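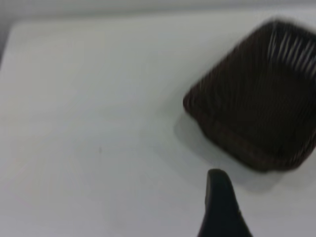

Brown woven basket on the white table.

Forum: Bread and Baking > Storage and Serving
Thread: Keeping crust crisp overnight without a bread box

stergiou_fan
Posted Nov 28, 2020
I bake two loaves on Friday night and we eat them through Sunday. By the second morning the crust is leathery. I've been using a plastic bag. My kitchen runs dry in winter and I don't have counter space for a bread box. What do you all do?

millrace
Paper bag, folded over twice, cut side down on the board. Plastic is your problem. The water moves out of the crumb into the crust and has nowhere to go after that.

ovenside_ruth
Paper is fine for one day. After that the crumb is dry too and you're making toast. I wrap mine in a linen towel and put the whole thing in a basket with the towel ends tucked under. 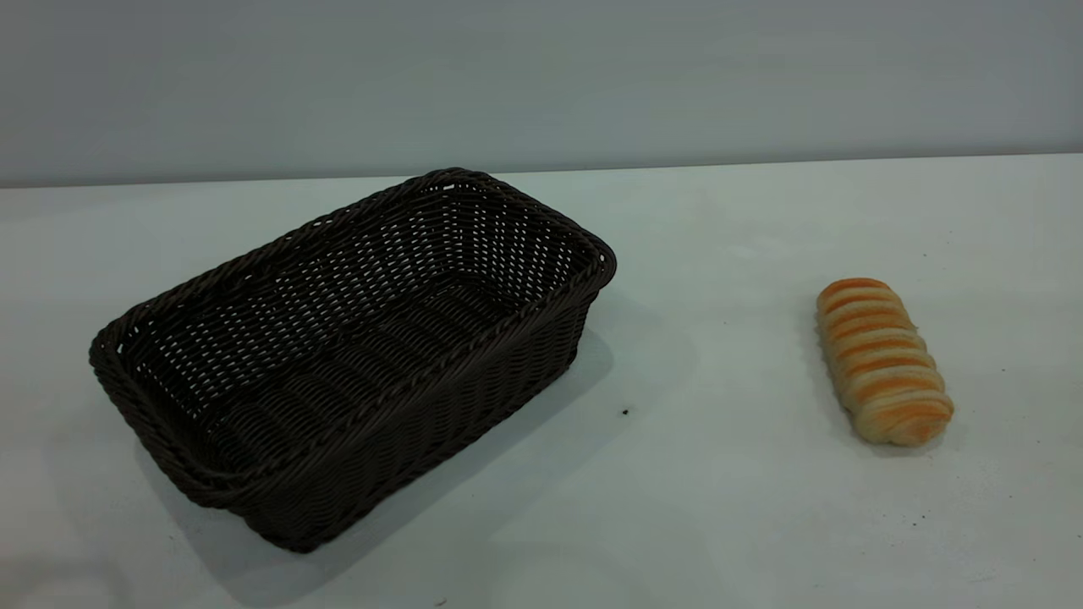

The towel matters more than the basket. I wash mine without softener and have three in rotation. Two-day-old sourdough is still good this way. White rolls are not, they go stale whatever you do, so I freeze those the day I bake them.

Gerd Heitmann
I disagree with Ruth about rolls. Freeze them, yes, but take them out a little early and finish them in a hot oven for five minutes. Mine come out with a better crust than the first day. I ran a small bakery counter until I retired and we did the same at home.

ovenside_ruth
Gerd, that is what I said. Freeze them.

Gerd Heitmann
You said they go stale whatever you do. From the freezer they don't.

millrace
Is anybody using the Medura linen bags? They were 94 dollars for a set last August and I couldn't see what they do that a towel doesn't.

crumbshot
I have one. It's a towel with a drawstring. The lining came loose in the second wash and Medura wanted me to mail it back at my own cost. I sewed it up myself.

tallgrass
I like mine — had it two years, no trouble with the lining. I wash it cold and hang it up, though.

stergiou_fan
Thanks. I'm going to try the towel first. What hydration are you at, Ruth? My dough is 76 percent and I wonder if that's part of it.

ovenside_ruth
Mine is a little lower. I'd leave yours alone and bake it ten minutes longer. A lot of soft crust is underbaked crust. Let it cool all the way before you wrap it, too.

millrace
Agree on the longer bake. Crack the oven door for the last few minutes.

crumbshot
I tried the door thing and all it did was heat up my kitchen. Longer bake, sure.

stergiou_fan
Baked one loaf longer and left the other as usual. Both in towels overnight. The longer one was clearly better this morning, the other was chewy but not as bad as in plastic. Next weekend I'll freeze half of one, sliced.

Gerd Heitmann
Freeze it unsliced if you have room. Slices pick up frost.

tallgrass
Sliced is fine if it's gone in a week.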